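Living beside the Trurnard quarry

The Dolladgate farmer has 587 acres on the north side of the ridge, and the quarry boundary runs along the back fence. She asked us not to use her name, as two of her neighbors work at the pit.

"We got the letter in August," she said. "It said they wanted another 11 years and a second face. There was a map with it, and our creek wasn't on the map."

Climow, the company behind the extension, has offered to drill new bores for properties that lose water. She hasn't signed.

"A bore is fine for stock. It doesn't bring back a spring. My grandfather ran this place off that spring."

The blasting is usually after lunch. She keeps a notebook of the times and has sent copies to the county twice.
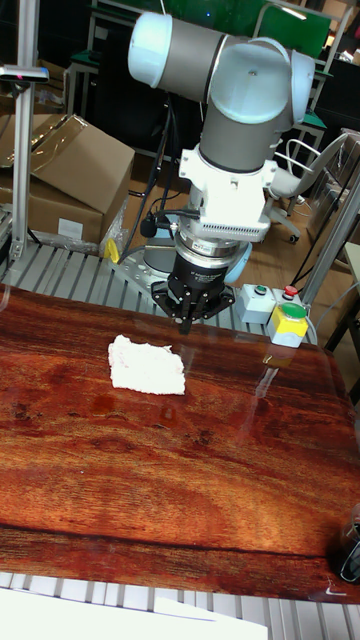
"I got one reply, and it thanked me for my interest," she said.

There were 835 written objections to the plan. She read as many as she could at the library and said the ones about truck traffic were the strongest.

Would she sell? "They've asked. I told them to ask me again when the creek's on the map."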